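Monday, late evening

I promised myself to write down the semifinal weekend before I forget the small things, so I sit now in the kitchen with tea and I write.

We left Urnden at half past five in the morning. It is 240 kilometers to Semon and the bus was cold for the first hour. I had the seat over the wheel again. Most people slept, but two rows behind me there was a long discussion about whether our handball team should play the seventh field player or keep the goalkeeper in. I have an opinion on this question (keep the goalkeeper in, please) but I was too tired to turn my head and say it.

We stopped once, at a gas station where the coffee machine accepted only coins. I had no coins. I ate the cheese sandwich that I was saving for the halftime, and then I regretted it at the halftime.

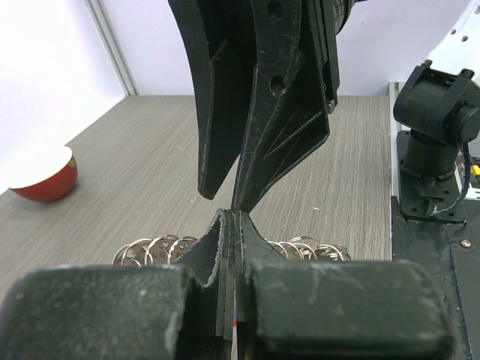

The hall in Semon holds 2000 people and on Saturday the speaker announced 1459. For a women's second division semifinal I find this very good. At home we are happy when the lower seats are full. The Warraich supporters had the whole long side and three drums, and we had the corner behind the goal, under the clock, so that to read the time I had to look at the clock on the opposite side, and this one was eleven seconds late until somebody repaired it.

The first half was not nice to watch. Warraich defended very high, almost at the nine meter line, and our left back received the ball each time with her shoulder already turned away from the goal. We lost it four times in a row like this. I wrote it in my little notebook: lost, lost, lost, lost. At 9–14 the coach took her time-out and I could see her draw something on the board with big round movements. After this we played more with the pivot, and it went better. 12–15 at the break.
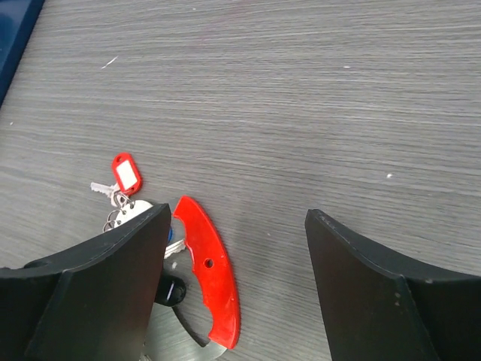 Gray wood grain and two black gripper fingers.

In the second half our goalkeeper was simply wonderful. She saved two seven-meter throws, the second one with her foot, and I shouted so much that my voice is still gone today. At work I told them I have a cold – not a big lie. In minute 52 we were ahead for the first time, 24–23. Then came a two-minute suspension against us that I did not understand on Saturday and do not understand today. I have read the rule again this morning on the train. The rule did not help me.

It finished 27–27, so extra time. My hands were hurting from the clapping. The woman on my left, whom I did not know before, was holding my sleeve and I think she did not notice it.

We lost 31–32. The last throw hit the post, the left one, quite low. From our corner I saw it very well, perhaps too well. Our players stayed on the floor for a while and then they came to us and clapped, and we clapped back, and it was long and quiet between the drums.
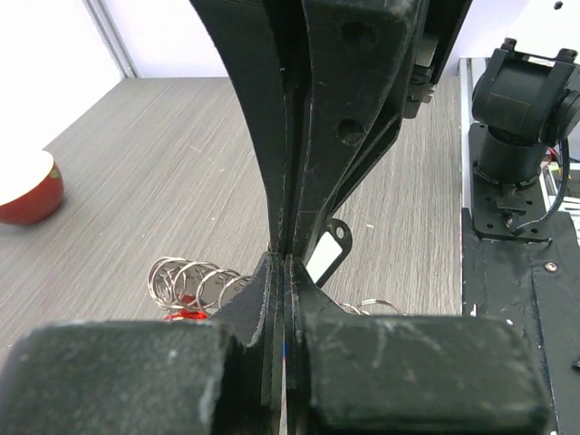
Black, scratched, with the two round holes on the right.

On the way home the bus was warm at least. We waited 30 minutes in the parking lot because one door did not close, and during this time a bag of licorice went from the front row to the back and came to me almost empty. Some people were already counting who will stay for next season. The right wing has an offer from somewhere, they say. I don't like this kind of talk on the same evening.

I had my old Juveo bag on my knees, the blue one with the broken zipper, and inside was the scarf, which smelled of fried onions from the stand. I have washed it on Sunday by hand. The red color went a little into the white again, like every year. Now the white stripes are about as pink as my bathroom towels.

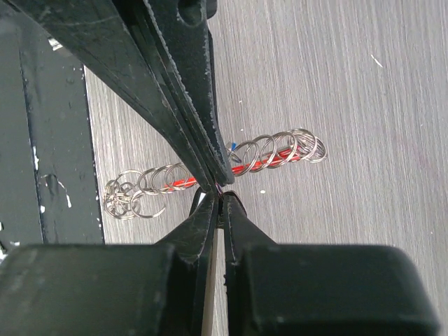
The match for third place was on Sunday and I did not travel for it. I listened on the internet radio while I was ironing. We won 29–25 against a team that, I think, also did not want to be there. I was happier about it than I expected, and I burned a small place in a pillow case.

Things to do before training opens for visitors again in May: renew the season ticket (the form must be on paper, with signature), give back the flag pole to the fan club, find coins for the coffee machine. Also ask if the bus can leave at six instead of half past five. I will ask, but I know the answer.

Now the tea is cold. I go to bed.

Shared 6 times | 3 comments

Guest wrote:
I was sitting on the Warraich side. Your goalkeeper should have been player of the match, even our drummers said so. Good luck next season.

Guest wrote:
The suspension was for the late change, her foot was over the line before the other one was out. Hard to see from the corner. I was angry also.

Guest wrote:
Wash the scarf with vinegar and cold water!! Mine is eight years old and still white.

Back to top | Contact | © All texts by the author of this diary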